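Sindano wrist mounts, pair – 2 stars

Bought the pair in March for our two-arm setup, 1499 for the lot including cables. Writing this quickly between shifts so sorry for the state of it.

Good bits first. Fitting is easy, four bolts a side, took me under an hour with the manual propped on a chair. Light enough. Holes on the face line up with our old fingers, no adaptor needed. First few weeks no complaints at all, we had it tidying shelves at Beatriz Loureiro's place, baskets, bags, bottles, the usual household stuff, and it was slow but fine.

Then the left one started dropping out. Mid reach, no warning, wrist goes limp for a second and then snaps back to the last commanded angle at full speed. That second part is what worries me. A limp wrist I can live with. A snap back next to somebody's hand, no thanks. Log says fault 9, manual lists faults up to 8. Brilliant.
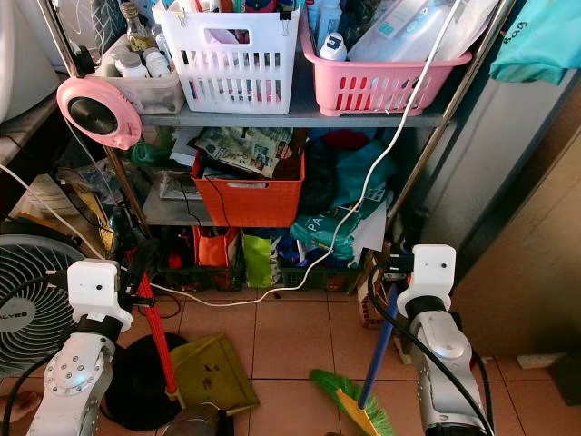 Swapped left and right, fault stayed with the left arm. So not the mount then? Swapped the cables as well and it moved to the right. So cable. Horácio Fonseca cut the bad one open and found the screen broken right where it goes into the plug, hardly any strain relief in there. Every time the elbow folds it pulls on that one spot. He reckons 300 full bends and it's gone, ours probaly did more than that in a week.

Rang Sindano. Clementina Seixas on support was polite, sent a new pair of cables, same part number, same plug. No answer on the snap back except that it is "expected recovery behaviour". You can turn it off in the config, set resume to hold. Do this before anything else. It ships switched on and it isnt in the quick start.

Now running with the speed capped, cables tied back with a bit of slack at the elbow, and one person on the stop button the whole time. No fault since but I don't trust it yet.

Two stars for the fitting. Would go up to 4 with a decent plug and hold as the default. Sérgio wants to send them back, I'm giving it another month.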